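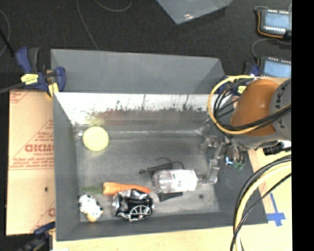 What has the Felero sorting course done with the money since the last report?
We bought bins and tables for the practice room, and we have now taught 11 groups how to separate household waste.

Progress report, 8th August
Prepared by Liliana Fiore for the Van Acker fund

The course room on the ground floor is ready and in daily use. Each group works at a table with one large gray bin of mixed things. People must decide what goes to food waste, what goes to recycling and what should not be in the bin at all. We keep the mix simple: a carrot, a crushed can, a clear plastic bottle with its label still on, a small toy. The toy brings the longest discussions. Many participants want to put it with the plastic bottles, and our teachers explain that it belongs with the residual waste or, if it is still good, in the exchange box.

The bottle was also more difficult than we expected. Half of the questions we receive are about labels and caps, so we have added a page on this to the handout. The handout is printed by Gernix and the second version will be delivered before the end of August.

Spending. From the budget for equipment we have used 1433 euros. This covers the bins, the tables and 42 pairs of gloves. The bins were bought used from Nako and their floors are worn, but they are strong and easy to wash. We did not yet spend the amount for the wall posters, as the text is still with the translator.

Difficulties. Two evening groups were cancelled in the holiday weeks – we will repeat them in the autumn without extra cost. Real vegetables must be replaced often, and this takes more of the teachers' time than we planned.

Next steps. We would like to add small electrical items as a separate lesson. For this we ask your permission to move the unused poster money to teaching hours. A short budget table is attached, and I am glad to answer questions by phone or by mail.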